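Call for Participants: Household and Shop-Floor Chores Study

Zadivance invites adults to take part in a paid study at its Rendirthorpe site. The study asks whether machines can yet be trusted with ordinary chores such as packing, sorting, opening containers and putting things away. Sessions begin in July.
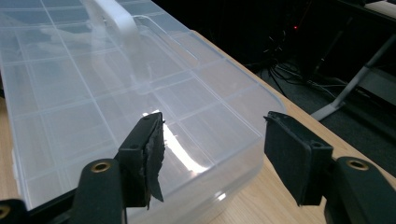

Chores that people finish without thinking remain difficult for automated systems. Participants in the Jorno study will carry out short tasks with hand-held grippers, and their movements will be compared with attempts by machines at the same work. Many tasks use common storage items, such as a frosted plastic box with a ribbed lid and a carrying handle. Applicants should be comfortable repeating one task many times.

Each participant attends 3 sessions of 4 hours and receives 600 dollars on completion of the last one. Training is given at the first session. No technical background is required.
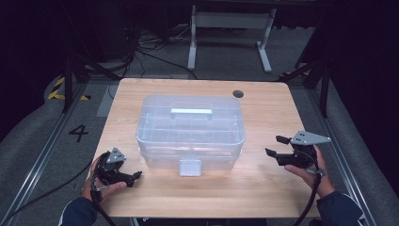 Applicants must be 18 or older, have full use of both hands and be able to stand for long periods. Experience in retail, warehouse work or housekeeping is welcome. Sessions are recorded, and written consent is required before the first task.

To apply, submit the participant form to the Morris Building, Room 776, Rendirthorpe. Incomplete forms will be returned.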